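Nastlow Care Guide for Wooden Tops, Desks and Shelves
Section 2: Getting your new top ready for everyday use

Thank you for sticking with us this far! If you have followed Section 1 your top is now sitting on its legs or brackets, nice and level, and you are probably itching to put things on it. Please give it one more evening of your time. A little care at the start saves a good deal of rubbing and muttering later on, and most of it can be done with a cup of tea close by (on a mat, please).

What you will need

Two soft cotton cloths, old and well washed
A bowl of lukewarm water
A drop of mild washing-up liquid
The small tin of Gudard finishing wax from the accessories bag, part 3779
The felt pads, part 2593

First clean

1. Dust the whole top with a dry cloth. Go with the grain, from one end to the other, and don't press. There is often a little fine dust left from packing, and pressing only drags it along.

2. Put a drop of washing-up liquid in the water, dip the second cloth and wring it out as hard as you can. It should feel barely damp on the back of your hand.

3. Wipe in long strokes, again with the grain, and finish with the front edge and the underside of the overhang, where hands tend to rest.

4. Dry straight away with the first cloth. Leave the top bare overnight.

CAUTION: Do not use scouring cream, bleach, vinegar or those white sponge blocks. They will dull the finish, and once it has gone dull we are sorry to say that a cloth won't bring it back.

Knowing your grain

It is well worth getting to know your own top before you wax it, and you'll enjoy it more too. Some pieces have straight, quiet lines from end to end, and others have tall pointed loops sitting one inside another, which people in the trade call cathedral grain. Both are quite normal and you may well find the two side by side. Crouch down so your eye is nearly level with the surface and look towards a window or lamp. The shine will show up any smear you have missed, and you can then see which way the lines run.

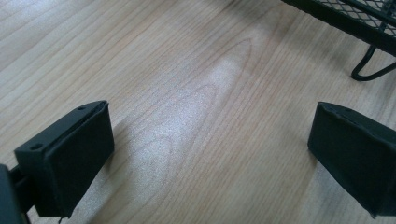

Photo: Nastlow / Reinholz Studio

Waxing

5. Open a window. The wax has a pleasant smell but it is rather strong in a small room.

6. Take a dab of wax the size of a pea on a clean, dry part of the cloth. Work it in with small circles, one patch at a time, overlapping each patch a little with the last.

7. Wait until the wax looks cloudy, then buff with long, light strokes in the direction of the grain. Where the pattern loops, just follow the length of the board and don't try to chase the curves.

8. Look along the surface once more and buff again wherever you see streaks.

NOTE: If you bought the Vondevura oiled version, skip steps 5 to 8 altogether and turn to Section 4. Wax over fresh oil goes tacky, and it is a nuisance to get off.

Putting things back

9. Stick a felt pad under each foot of anything heavy or made of metal, such as a lamp, a letter tray or a wire basket. Lift things into place and don't slide them.

10. For the first few weeks, move your bits and pieces now and then. New wood changes colour slowly in daylight, and a vase left in one spot all through a sunny March can leave a pale ring behind it.

CAUTION: Always use a mat under hot pans, teapots and irons, however briefly you mean to put them down.

Repeat the waxing whenever the surface starts to feel dry to the touch. Spare tins can be ordered using the form on the back cover.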